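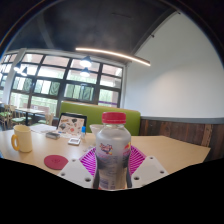 Clear plastic bottle, red screw cap.

Put the Numbers Back on the Card

My new debit card came in the mail last month and it's very pretty. It's a deep green, it has one little notch cut out of the short side, and the printing runs up and down instead of side to side so that the whole thing looks like a hotel key from a much nicer hotel than I stay in. My name isn't on the front. The number isn't on the front either. I turned it over and the number wasn't on the back. What's on the back is a line of small gray type that tells me to open the app.

I've had an account at Dradent for a long time and I don't hate them. They've been decent to me, mostly. When somebody in another state tried to buy tires with my card they caught it before I did. But I've now lived with the blank card for a few weeks and I want to make a case for the old ugly kind, the kind with raised numbers you could feel with your thumb and a hologram bird on it. I'd like at least to be asked.

Let me start with the day I noticed. I was on the phone with the pharmacy in Pemulham, the one by the rail crossing, trying to pay for a prescription so my mother could pick it up without having to stand at the register. The woman asked for my card number. Fine! I picked up the card. I looked at one side, then the other side, and then I said "hold on" and put her on speaker so I could open the app on the same phone I was talking on. The app wanted my face. It didn't like my face, I had my reading glasses on. Then it wanted the passcode. Then it wanted to send me a code by text, and the text slid down over the top of the screen and slid back up before I'd read it, and by that time the woman at the pharmacy had said "ma'am?" twice and there was somebody waiting behind whoever was waiting behind me. I got there in the end. It took 5 minutes to do a thing that used to take as long as reading sixteen digits out loud.

Now, I know what the security people will say, and they aren't wrong. If the number isn't printed on the card, a waiter can't copy it, and if I drop it in a parking lot the person who finds it can't go home and order a television. I believe that. I've had a card copied, and it was a miserable couple of weeks of calling the gas company and the gym and the newspaper. But a found card can still be tapped. The person in the parking lot can go right into the store and tap it for a sandwich and a carton of cigarettes, and the green one will do that just as happily as the old one did. What protects me there is the bank noticing, or me noticing, and I notice a missing card a lot faster when I depend on it for more than tapping.

So the blank front is partly about safety and it's partly about looks, and I think looks is the bigger half. I'd say so even though I worked nine years in print (brochures, menus, the occasional bank mailer) and I love a clean layout as much as anyone. There's a fashion for taking everything off. It started with the fancy cards, the heavy ones that clunk when you set them on the tray, and it made a kind of sense there: if you're paying a yearly fee for a card you want it to feel like something. Then the ordinary banks wanted their ordinary cards to look like the fancy ones. Paint is cheap and leaving off the digits is free.

The thing is that a debit card at a regular bank is a tool. I don't show it to people. It lives in a wallet behind a library card and a punch card from Deligiannis, where I'm two stamps from a free pound of coffee, and that punch card, I'd like to point out, has everything I need to know printed right on it. I've never had to unlock anything to find out how many coffees I've bought.

My father had the same credit union his whole working life, Sedstead, and their card when I was a kid was the plainest brown rectangle you ever saw. He knew his number by heart. I don't think he ever set out to learn it, he'd just read it out loud to enough catalog companies. When he got older and forgot a good deal else, he could still say it in groups of four, with the pauses. I'm not going to pretend that's a reason for a bank to do anything. I do think about it when I'm holding the green one.

And he's the person I worry about, or people like him. My mother has a phone. She's pretty good with it, she sends me more pictures of the neighbor's cat than I can keep up with. But she doesn't bank on it and she doesn't want to, and she has decent reasons. Her eyes are bad in the evening. Her phone dies. She lives on a road where the signal comes and goes depending, as far as I can tell, on the leaves. When her bank sends her a card with nothing on it (and they will, they're all going the same way) she's going to have a payment card she can't make a payment with unless she's standing in front of a machine. She pays for her heating oil over the phone. She pays the man who does the gutters over the phone. She gives to the radio station over the phone, every spring, and enjoys the chat.

I called Dradent about it. I waited a while, and then I got a very nice person who told me I could write the number down on a piece of paper and keep it somewhere safe. I want you to sit with that for a second — the number was taken off the card so that it couldn't be seen, and the advice for people who need to see it is to copy it onto a scrap of paper. Mine is now on an index card in the kitchen drawer with the takeout menus. I'm fairly sure that's less secure than the old arrangement.

I asked if I could get a printed one. She said there was an "accessible version" and she could put in a request, and I'd need to explain why. I didn't love that. I can read perfectly well with my glasses on, I just want there to be something to read. I felt silly claiming a need, and then I felt annoyed about feeling silly, and in the end I said I'd think about it. I'm still thinking about it. This column is probably me thinking about it.

What I'd like is pretty small. When it's time to renew, put two boxes on the form: numbers, no numbers. Print them on the back if the front has to stay pretty, I don't mind. Make them large and dark, none of this silver on pale gray, which I've seen on two other cards this year and which disappears completely under kitchen lights. Put the phone number for a lost card somewhere I can copy it down before I lose the card. And make the signature strip big enough to sign or get rid of it, because mine is shorter than my last name.

I've heard it said that in a few years none of this will matter and we'll all pay with our watches. Maybe so. I was also told checks would be gone by the time my daughter finished school, and I wrote one last week to the very school district that had a flyer up about going paperless. Old ways of paying hang on for a long time, mostly with people who are harder to hurry. They're customers too, and a lot of them have been customers longer than whoever picked the green.

It is a nice green, though. My daughter wants to know if she can get one.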